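About Otik

Otik tests robot arms before other people have to rely on them. We are a small company with a plain business: a customer tells us what their system does, and we spend a few weeks finding out how often that is true. Most of our work is on tabletop arms that pick up and put down household and office items. We don't build arms and we don't sell grippers, so we have little to gain from a good score.

Most company pages would list successes at this point. We would like to tell you about Plindance, a pick-and-place job we passed and shouldn't have.

The job that changed how we work

Plindance was a test program for a single arm working over a brown surface, done entirely in simulation. The customer's software had to find small items among larger ones, pick them up, and stop if anything looked wrong. We ran 4,000 trials over a weekend and the log came back clean. Every run ended with the word "complete" and a green line. We sent the report on Monday.

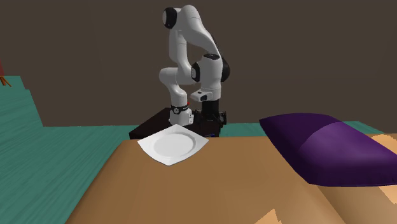
The Plindance setup in simulation: one arm, an empty plate, a purple cushion and nothing in the gripper.

Shobha Thomas, who had joined us that February to look after our records, asked to see the runs themselves. The rest of us thought the log was enough. She started opening final views by hand and found runs marked complete in which the gripper held nothing and the item was still on the table. By the end of that week she had 7 separate causes on her list, and 6 of them were ours.

The worst was simple. Our checker asked the control software whether the fingers had closed, and the control software answered with the command it had sent. It never looked at where the fingers had ended up. An arm that froze halfway through a reach could still report a good grasp. The same mistake sat in the safety stop: we were recording that a stop had been requested and calling it a stop.

Nobody was hurt, and in simulation nobody could have been. We don't take much comfort from that. The customer was planning to move to a real arm with people working beside it, and our report was part of the case for doing so. We withdrew it, returned the fee and told them why. They were less angry than we expected and took their next job elsewhere, as we would have done.

How we test now

We threw out the old checker and wrote another, called Tellus. It takes nothing from the control software. It reads the position of the item and the position of the fingers, and if the two don't agree with the claim, the run is a failure, whatever the log says.

We also stopped treating small items as the easy part. Flat, awkward things were behind nearly 2,000 of the runs we had to throw away. A USB flash drive with a swivel cover is a good case. With the cover turned out, the outline is bent, and software that expects a straight block may aim for the middle of a shape that isn't there. We now look closely at the moments near contact, with the fingers near the item and nothing yet touching.
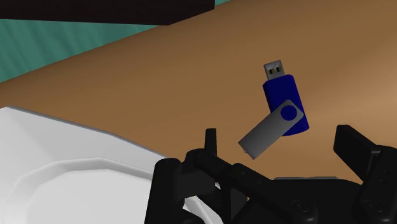 What we will and won't tell you

We will tell you what we tested, what we left out, and how each run was judged. You get the failures first, sorted by how much harm they could do on a real floor.

We won't call a system safe. We have read plenty of reports that do, and we wrote one. A simulated table doesn't wear out, and its arm has no loose cable unless somebody puts one in. Passing our tests means the system passed our tests. If a supplier quotes an Otik result as proof of anything wider, please write to us.

We are doubtful of our own tools as well. Tellus has been wrong, mostly by failing runs that were fine – a fault we can live with for the moment. A person still opens a share of the runs on every job, picked at random, and signs for them by name. On Vītola, our longest-running project, those hand checks take up more hours than the simulation does. Customers ask whether that part could be automated. We suppose it could, but so was the checker that passed Plindance.

Contact Otik | Copyright Otik, all rights reserved | Back to top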